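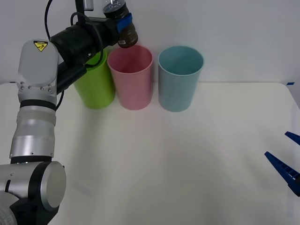
Plastic tumbler

A plastic tumbler is a drinking cup without a handle, a stem or much ambition. It is usually taller than it is wide, slightly narrower at the base than at the mouth, and sold in a color that no fruit has ever quite achieved. Tumblers are used for water, milk, juice, toothbrushes, paintbrushes, pens, loose change, seedlings, and the catching of spiders. Most households own several and remember buying none of them.

This entry deals with the reusable kind. For the thin sort that cracks at picnics, see Disposable cup. For the insulated sort with a lid and a following, see Travel mug.

Name

The word "tumbler" was once attached to drinking vessels with a rounded or pointed base, which could not be put down full without falling over. The usual explanation is that this obliged the drinker to finish. The modern tumbler has a flat bottom and falls over anyway, mostly at the hands of people under six. In everyday speech it is simply called a cup, and in catalogs it may be a beaker, a glass (which it is not) or "drinkware."

Shape

The walls of a tumbler slope inward toward the base. The slope is called the taper, and it does two jobs. It lets the finished cup slide off its mold at the factory, and it lets one cup sit inside another in the cupboard. Too little taper and the cups wedge together, a condition familiar to anyone who has stood at a sink running hot water over the outer cup and cursing the inner one. Too much and the cup is a funnel with a floor.

Better designs have a small step or a few ribs inside, near the bottom, so that the stacked cups touch only there and air can get between them. Cheaper designs leave this out and let the customer learn about suction.

The rim is normally rounded. A sharp rim feels mean against the lip and shows tooth marks sooner. Some makers roll the edge outward, which gives a stronger mouth and a groove underneath where old milk can retire in peace.

Materials

Polypropylene is the common choice for family tumblers. It is light, slightly waxy to the touch, and puts up with being dropped. Clear tumblers are more often made of a styrene plastic or a copolyester, the first being cheap and brittle and the second being neither. Melamine turns up in cups meant to look like pottery, and should be kept out of the microwave.

Suitability for the dishwasher is generally marked on the base, in letters that can be read only by tilting the cup toward a window. Even cups that pass will cloud with time. The top rack is gentler than the bottom one, where a light cup flips over in the first minutes of the cycle and spends the rest of it collecting gray water.

Color

Reusable tumblers are nearly always sold in mixed sets. Pastels and brights are the two main schools, and a good many sets belong to both, putting a soft pink next to a lime green that can be seen from the yard. The purpose is supposed to be identification: each member of the household takes a color and keeps to it, and the number of dirty cups goes down.

In practice the colors become ranked. One is wanted by everyone. One is taken without complaint. One stays in the cupboard until guests come. Makers have known this for decades and continue to pack the colors in equal numbers, which keeps the peace at the factory if nowhere else.

Dalia Kabbaj, whose survey of household drinkware was run in September among 59 families with children, found that arguments over cup color were more frequent than arguments over what was in the cup. Her recommendation was to buy a set all in one color. Very few of the families took it up, the children having been consulted.

Color also affects what can be seen inside. The inner wall of an opaque cup usually looks deeper in tone than the outer one, as less light gets down there, and drinks look different against it. Water in a green cup is merely water. Milk in a green cup has lost sales.
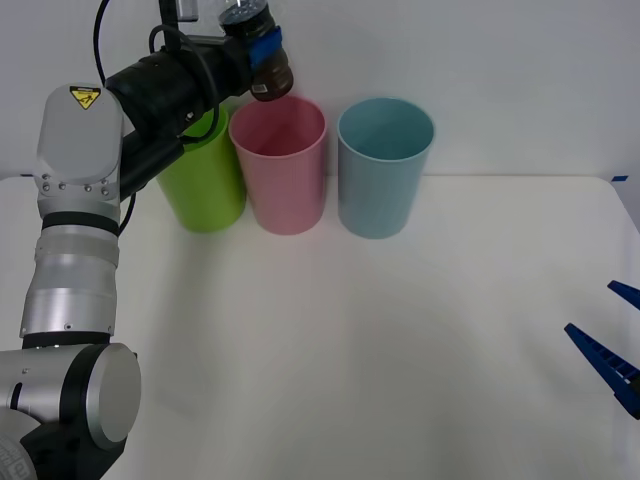 Entry by Loïc Collet
Last revised October 13, 2023

Use in pouring and measuring

The tumbler is a poor measuring cup, and is used as one constantly. Few have any marks on the side, and the taper means that the halfway line by height is not the halfway line by volume. As the cup is wider at the top, the upper half holds more. Anyone dividing a drink fairly between two children by eye will be corrected on this point, though seldom in those terms.

It does better as a receiver. A wide mouth forgives bad aim, and a row of open cups is a natural thing to line up along the back of a table when something has to be shared out or sorted. Games of the fairground type rely on the same arrangement, as do preschool lessons in which objects are dropped into the cup of the matching color. A white table makes the colors easier to tell apart, and also makes it easier to find out what was spilled.

Small bottles are a special case. The narrow-necked brown kind, with a ribbed screw cap, is often found in the company of tumblers because its contents are being added to water or because someone is tidying and the tumbler was nearest. Brown glass and brown plastic are both used for such bottles, chiefly to keep light off whatever is inside. A bottle stored in a tumbler should go in cap upward. Put in the other way, a cap that has not been fully tightened will say so by morning.

A tall cup with a small bottle in it becomes top-heavy once the bottle's weight leans on one side of the rim. A bottle that stands lower than the rim is steadier, and is also harder to get out with adult fingers. The accepted method is to tip the cup.

Capacity and sizes

There is no agreed standard. Sizes are given in fluid ounces or milliliters according to where the cup was made, and measured to the brim, a level at which nobody in good standing serves a drink. The useful capacity is a finger's width less. Catalogs from Onden list a children's size, a standard and a tall; the rival firm Duda sells the same three and calls them small, medium and family. The family size is not large enough for a family.

Wolport, a canteen supplier, sells its plain tumbler by the carton of 100 and advises schools to order one carton more than they need. The advice has been called cynical by people who do not run canteens.

Wear

A tumbler ages in stages. The shine goes first, then the inside picks up fine scratches from spoons and scouring pads, and finally the scratches pick up color from tomato juice, tea or whatever was being drunk too slowly. Baking soda paste will lift a fresh stain. An old one is part of the cup.

Smell is a separate problem. Polypropylene holds on to strong odors, and a cup that has once held onion dressing may be reassigned to paintbrushes. Leaving it open in sunlight helps a little. Storing it nested inside its neighbors passes the matter on to them.

Resus, a maker of hard-wearing ware for cafeterias, states that its heaviest tumbler is good for 3000 wash cycles. Kabbaj kept one going in a cafeteria dishwasher and recorded 3598 before a crack appeared at the base. She reported that by then it had been unpleasant to drink from for quite a while.

Storage

Tumblers may be stored mouth up, which lets in dust, or mouth down, which traps damp and marks the shelf with rings. Supporters of each way tend to marry each other. Drying the cups fully before putting them away makes the question less pressing and is recommended in most care leaflets.

Stacks of more than six lean. The lean is caused by small differences between cups, including cups from other sets that have joined the stack over the years, and it gets worse toward the top. Two short stacks take up more shelf and fall less far.

See also

Beaker
Coaster
Disposable cup
Nesting and stacking
Sippy cup
Toothbrush holder
Travel mug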